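Home Posts Archive Links About

Notes on washing white cotton in hard water

Apr 19, 2025

The water at my address is hard, and for the first year I lived here every white cloth I owned went gray. I blamed the detergent, changed it twice, and saw no difference. In January I started keeping a log, and what follows is a summary of it.

Hard water carries calcium and magnesium. Both react with soap and leave a residue that rinses out poorly. The residue holds soil against the fiber, so each wash adds a thin layer. The cloth dries stiff and the color goes first at the folds. Detergents cope better than plain soap, but they still lose part of their strength to the minerals, and the dose on the box is often given for soft or medium water. 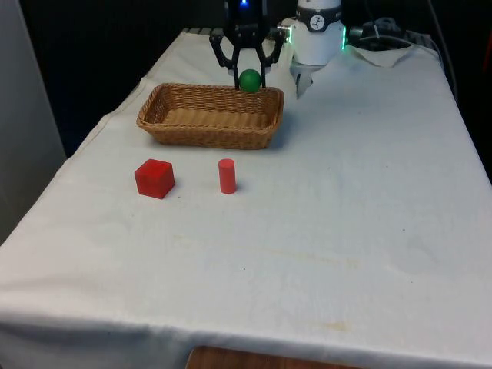
Tablecloths are the hardest item in my rotation. They are large and flat, and they fold over on themselves in the drum so the middle sees very little water. A gray shirt can pass for an old shirt. A gray tablecloth can't, least of all with strong color on top of it: a bright green ball and a red cube over a white cloth make a fair test of how white the cloth is. I used to judge by holding a washed piece against new fabric in the window, which worked on bright days only.

The method I settled on:

Cold rinse first, no detergent.
Soak for 2 hours in warm water with 200 grams of washing soda.
Wash warm, drum half full at most.
Rinse twice.
Dry flat or on a line, and iron while slightly damp.

The soda ties up the minerals before the detergent goes in. Dissolve it fully in a jug beforehand. I skipped that once and got white grit in the hem, which took another full cycle to clear.
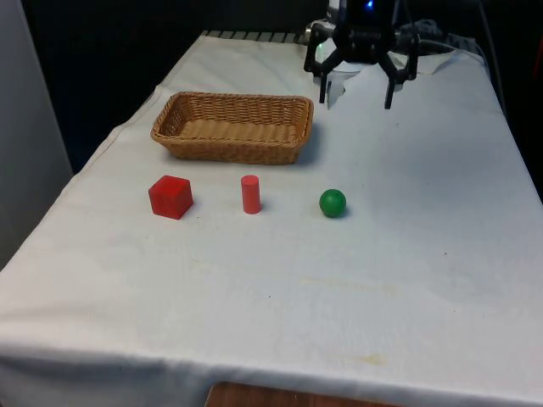

The second rinse matters more than I expected. Ishbel Leckie, who used to run linens for a small guesthouse, told me to feel the rinse water between finger and thumb. If it is slick, rinse again. I have found no better check. She also leaves out fabric softener on anything that has to absorb a spill, and I have stopped buying it.

Bleach is a separate matter. Chlorine bleach weakens cotton over repeated use and does nothing for mineral residue. I keep oxygen bleach for wine and tea stains, and apply it after the soak.

After five washes by this method the oldest cloth was clearly lighter, though there is still a yellow band along one crease. Esmaeil Babaei wrote in to suggest citric acid in the last rinse. I have a bag of it and will try it on napkins first.

Contact | Copyright Innes Cairns | Back to top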